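How to Regrout a Brick-Pattern Tile Wall
By Hanna Moroz
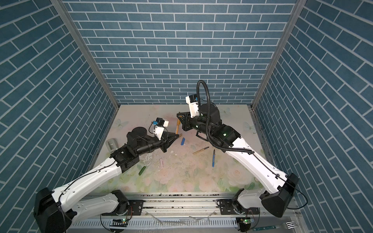 Reading time: 6 min

Regrouting replaces the top layer of a cement joint without removing the tile. The method applies to ceramic and porcelain laid in a running bond with joints of 1/8 inch or less. If tiles move when pressed, reset them first.

Tools and materials
Manual grout saw or oscillating tool with a carbide blade
Shop vacuum with brush head
Unsanded grout, color matched
Rubber float, margin trowel, two buckets
Hydra sponge, painter's tape, silicone for corners

1. Remove the old grout
Cut to a depth of at least two-thirds of the tile thickness. Start with the long horizontal joints. On short vertical joints, use the hand saw, as a powered blade overruns and chips the tile above. Keep the blade centered and do not pry.

2. Clean the joints
Vacuum twice, then wipe with a damp sponge. Let the wall dry overnight. Tape off any metal trim.

3. Mix
Add powder to water, not water to powder. Stir by hand to the consistency of toothpaste, wait the slake time printed on the bag, and stir again. Do not add water after slaking. Mix only what can be placed in 27 minutes.

4. Apply
Hold the float at a low angle and press the grout in diagonally across the joints. Make a second pass with the float nearly upright to clear the face. Leave inside corners empty.

5. Wash and cure
Wait until the joint resists a fingertip. Wipe diagonally with a wrung-out sponge, turning it after each stroke. Buff off haze with a dry cloth after 16 hours. Fill the corners with silicone once the grout has cured.

Light grout against dark tile shows every low spot. Check the wall with a flashlight held flat to the surface before the grout sets, and refill where needed.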